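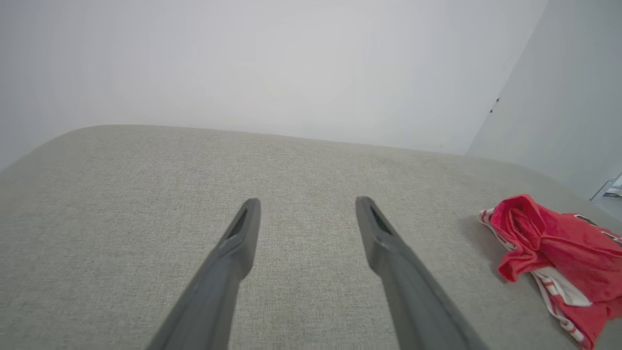

Buscar en el repositorio Introduzca un término Buscar

Miércoles, 7 de febrero de 2018
Unidad de Estudios de Vivienda, Hetport

4. Venta con mobiliario incluido: tratamiento en los anuncios y en el contrato

4.1. Delimitación de la muestra

El análisis de esta sección se limita a las viviendas unifamiliares de segunda mano ofrecidas en la urbanización Menard y en los sectores colindantes de Kodent. Se excluyeron las promociones de obra nueva, las subastas y las transmisiones entre familiares. En los tres casos el precio anunciado, cuando existe, responde a criterios que no son comparables con los de una venta ordinaria a través de agencia.

Después de la depuración quedaron unos 150 anuncios, publicados por 11 agencias. La mayor parte de estas agencias trabaja en régimen de exclusiva, aunque una misma vivienda puede aparecer en más de un portal con textos distintos. En esas situaciones se conservó la versión más antigua y se anotaron los cambios posteriores en un campo separado. No se unificaron los precios: si el anuncio repetido mostraba un importe diferente, el caso pasó a revisión manual.

La información contractual procede de los documentos que las agencias facilitaron de forma voluntaria, con los datos personales suprimidos. No se dispone de contrato para todos los anuncios de la muestra, de modo que las observaciones del apartado 4.4 se refieren a un subconjunto menor y deben leerse con esa reserva.

4.2. Codificación del mobiliario

El término «amueblado» se emplea en los anuncios con sentidos muy distintos. Para algunas agencias significa que el comprador recibe la vivienda tal como aparece en las fotografías. Para otras, que el vendedor está dispuesto a negociar la permanencia de los muebles, con o sin aumento de precio. También se encontraron textos en los que la palabra alude únicamente a la cocina equipada y a los armarios empotrados.

Se optó por una clasificación de cuatro categorías: vivienda vacía, equipamiento fijo, mobiliario parcial y mobiliario completo. La categoría se asignó a partir del texto del anuncio. Las fotografías se utilizaron solo como apoyo cuando el texto era ambiguo, y nunca para elevar una vivienda de categoría. Un dormitorio fotografiado con cama y mesillas no se computó como amueblado si el anuncio guardaba silencio sobre ello.

De manera complementaria se registró el tono dominante de la tapicería en el salón. El código «neutro» reúne los grises claros, como el de la superficie tapizada de la figura 1, los beiges y los blancos rotos. El código «color» agrupa el resto. Los estampados se asignaron según el fondo. Esta variable no interviene en los cálculos de duración y se conserva para un trabajo posterior sobre la presentación de interiores.

Dos personas codificaron la muestra por separado y compararon después los resultados. Las discrepancias se concentraron en la frontera entre equipamiento fijo y mobiliario parcial, sobre todo por los electrodomésticos independientes. Se acordó tratar como equipamiento fijo la placa, el horno integrado y la campana, y como mobiliario el frigorífico y la lavadora no panelados. Los toldos, las lámparas de techo y las cortinas recibieron un código propio que no altera la categoría principal.

4.3. Permanencia en el mercado

Por permanencia se entiende el intervalo entre la primera publicación del anuncio y la firma del contrato de arras. Cuando no constaba la fecha de la firma se tomó la de retirada del anuncio, siempre que la agencia confirmara que la operación se había cerrado. Los anuncios retirados sin venta se mantuvieron como observaciones incompletas.

Las viviendas con mobiliario completo permanecieron anunciadas menos tiempo que las vacías, pero la diferencia se reduce de forma apreciable al tener en cuenta el tipo de vendedor. Buena parte de las casas amuebladas de Menard pertenece a propietarios que residen fuera durante casi todo el año y que aceptan antes una rebaja. El mobiliario acompaña a esa disposición a negociar y no puede tratarse como su causa. En Kodent, donde predomina la residencia habitual, no se aprecia una pauta estable.

La categoría de mobiliario parcial presenta el comportamiento más irregular. Incluye viviendas en las que el vendedor ya ha comenzado la mudanza, otras procedentes de herencias repartidas entre varios titulares y otras que se alquilan por temporadas. Las agencias consultadas coincidieron en que estas viviendas generan más preguntas antes de la visita, casi siempre sobre qué piezas se quedan. Algunas responden con una lista provisional; otras remiten la cuestión al momento de la oferta.

Se observa además un efecto de calendario. Los anuncios que incorporan muebles se publican con mayor frecuencia en primavera, con la intención de cerrar antes de julio y permitir el uso de la casa en verano. Las viviendas vacías se reparten a lo largo del año con más regularidad. Una comparación simple de medias mezcla, por tanto, el estado de la vivienda con la temporada de salida al mercado. Los modelos de la sección 5 incluyen el trimestre de publicación como variable de control.

4.4. El inventario anexo

En los contratos revisados, el mobiliario aparece de tres maneras. La primera es una cláusula general que declara transmitida la vivienda «con los muebles y enseres que contiene». La segunda es la remisión a un inventario firmado. La tercera, menos habitual, consiste en un contrato separado de compraventa de bienes muebles con precio propio.

La cláusula general es la más sencilla de redactar y la que deja más cuestiones abiertas. No fija el momento al que se refiere el contenido de la vivienda, que puede ser el de la visita, el de las arras o el de la entrega de llaves. Varias agencias indicaron que las reclamaciones posteriores a la firma afectan con frecuencia a piezas de valor medio, como sofás, mesas de exterior y pequeños electrodomésticos, y que suelen resolverse con una compensación acordada entre las partes.

El inventario firmado reduce esa incertidumbre si describe cada pieza con suficiente detalle. En los ejemplares consultados la calidad es desigual. Algunos se limitan a enumerar «sofá», «mesa» y «sillas» por estancia; otros añaden material, color y estado de conservación. La plantilla difundida por Pakzad entre sus oficinas asociadas pertenece a este segundo grupo e incorpora una columna para los objetos que el vendedor retirará antes de la entrega. Cuando esa columna se rellenó, la lista de exclusiones resultó a menudo más larga que la de inclusiones.

El contrato separado se utiliza sobre todo en viviendas de precio elevado. Su tratamiento fiscal requiere asesoramiento específico y queda fuera del objeto de este trabajo. A efectos del análisis, en estos casos se tomó únicamente el precio del inmueble y se anotó la existencia del segundo contrato.

4.5. Limitaciones

La muestra es pequeña y procede de una zona con un peso notable de la segunda residencia. Los resultados no deben trasladarse a mercados urbanos con mayor rotación. Tampoco se dispone del precio final en todas las operaciones, y la diferencia entre precio anunciado y precio de cierre puede variar según la categoría de mobiliario.

La codificación depende del texto publicado, que las agencias modifican sin dejar siempre constancia. Es posible que alguna vivienda clasificada como vacía se entregara con muebles por acuerdo verbal entre las partes.

Contacto: Hetport, Unidad de Estudios de Vivienda | © 2018 Hetport. Todos los derechos reservados | Volver arriba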